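Boltach Panel Enclosure with White Work Surface

Drakuvmont item 3198. Tabletop and upright panels ship together. Glassware, bowls and small items are sold separately.

The Boltach is a bench enclosure for sorting, placement and small-part handling where a plain background is required. The surface is smooth and white, and the panels carry no print or pattern.

White tabletop with upright panels

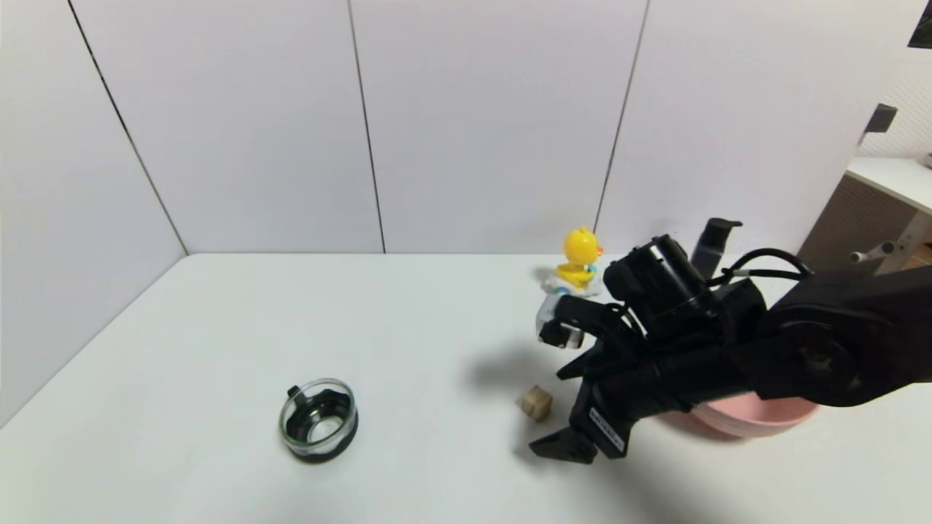
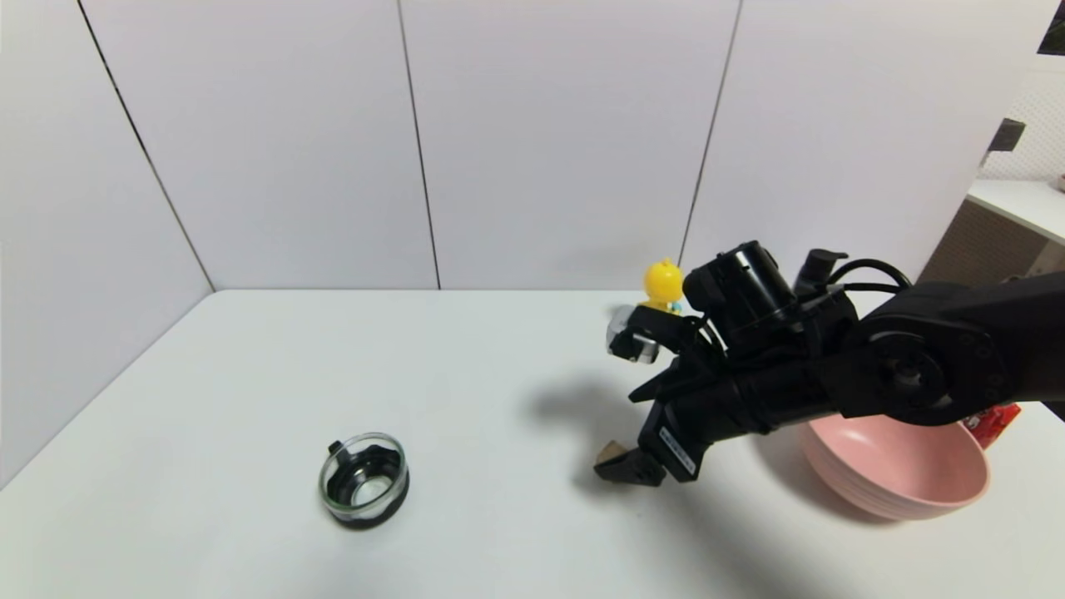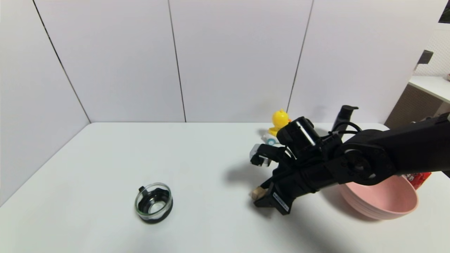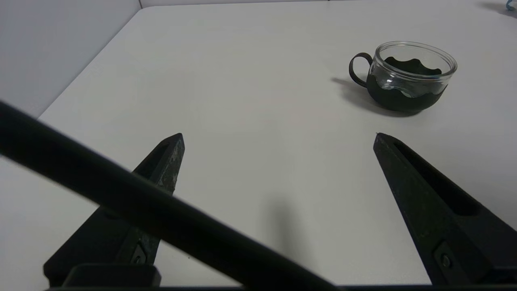
Construction
The panels stand on the table edge and meet at narrow vertical seams. They lock with Rai clips, supplied in a bag of 11, and no tools are needed. Set the back panels first, then the side panel. Seams remain visible after assembly – this is normal and does not affect rigidity.

Surface care
Wipe with a damp cloth and mild dish soap. Do not use scouring powder or solvent cleaners. Glass and metal bases can be set directly on the surface, but should be lifted to move them. Dragging leaves gray marks that a melamine sponge will usually remove. Do not put pans on the surface straight from the stove.

Lighting
The finish is matte on both panels and tabletop. Clear glass is easiest to see under diffuse light from overhead. A single side lamp gives long shadows and bright spots on rims.

Specifications
Overall width: 178 cm
Side panel depth: 100 cm
Color: white
Finish: matte
Assembly: two people

Compatible items
Orkeo small-parts tray, white or gray
Orkeo spare panel, left or right – state which side when ordering
Rai clip refill, bag of 11

Ordering and stock
Back panels are cut to order. Side panels and clips are kept in stock and leave the warehouse separately, so a full enclosure may arrive in more than one carton. Check all cartons against the packing slip before assembly. Panels with damaged corners can be exchanged if reported before the protective film is removed.

Units sold before July used a different clip. The old and new clips do not fit each other's panels. Quote the item number on the underside of the tabletop when ordering parts.

Product contact: Hằng Trình, Drakuvmont parts desk
Page revised 20 January 2021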